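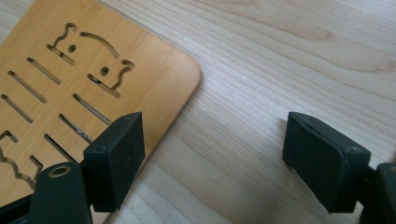 Orange-toned board on a pale wooden table.

Looking after records at home, minus the snake oil
Posted 2/16/26 by Precious Tiongson

I own roughly 2,000 LPs, most of them bought second-hand and plenty of them bought filthy. Over the years I have been told to wash them in wood glue, freeze them, and rub them with a cloth that cost more than my first turntable. I've tried more of this than I should have. What follows is what I still do, and a few things I've stopped doing.

Dry brushing
A carbon fibre brush is worth having. Hold it lightly on the record while it spins, let it go round twice, then sweep it off towards the edge. Pressing harder pushes the muck into the groove. I doubt the brand matters. Mine came from Samonte Records in Flurnport, out of a bucket on the counter, and I can't hear any difference between it and the one my brother-in-law paid $102 for. He says he can.

Wet cleaning
Distilled water, a few drops of plain dish liquid with no moisturiser in it, two microfibre cloths. Wipe with the groove, never across it. Rinse with more distilled water and stand the record in a dish rack you don't use for plates. Keep the label out of it. Old labels bleed colour, and red ones are the worst.
Leave shellac 78s out of anything containing alcohol. It will dissolve them. I'd also ignore whoever tells you to clean every record before every play. If it sounds fine, play it.

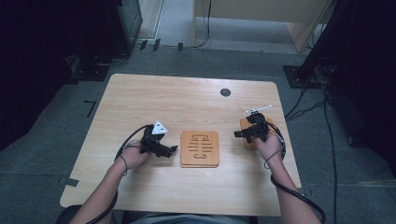 Sleeves
Swap the paper inners for poly-lined ones when the paper has gone brown or gritty. Doing the whole collection at once is a waste of money unless you enjoy it. Put the original printed inner behind the new one if it has lyrics or credits on it, especially with seventies prog, where half of what you paid for is the artwork.
Outer sleeves are more a matter of taste. The thick ones go cloudy and stick to glossy covers in summer. I use the thin, floppy sort and put the opening at the top.

Shelving
Upright, snug, never stacked flat. You should be able to pull one out with two fingers without its neighbours coming along. Records are heavier than people expect, and the bargain bookcase with a long unsupported span will sag. Put a divider in every 40 cm or so, and keep the lot away from the heater and out of the afternoon sun.

Gadgets I am not convinced by
The Fomereck anti-static pistol. You squeeze it slowly at the record and something is supposed to happen. In January, when the air here is dry and everything crackles, I did one side with it and one side without, and got the same number of dust specks clinging to both as far as I could tell. A damp towel hung over a chair in the room did more.
Heavy clamps and pucks. They'll flatten a mild dish warp while the record plays, fair enough. The talk of "blacker backgrounds" I leave to the people selling them.

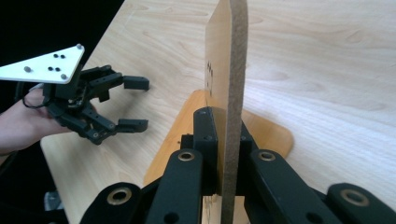
Cork mats get oversold as well. I put one on my old Hirkberg and the only change was that the arm now sat a touch low at the back, so I had to set the height again. If your felt mat lifts off with the record every time, a cork one will fix that. It won't fix your speakers.

The stylus
Check it before you blame the pressing. Brush from back to front only, with the motor off. A cube of dry melamine sponge works too: lower the stylus onto it with the cueing lever and raise it again, four times at most, no dragging. I know it looks like something off a forum, and it is, but I've done it for 15 years on the same two cartridges without losing a cantilever.

Warps
The oven trick ruins records. So does the car dashboard. Two sheets of glass and a pile of encyclopaedias for a month might help a little, or might not. I've had one come good and one come out exactly as bent as it went in, a live double I still play with the arm riding up and down like a dinghy.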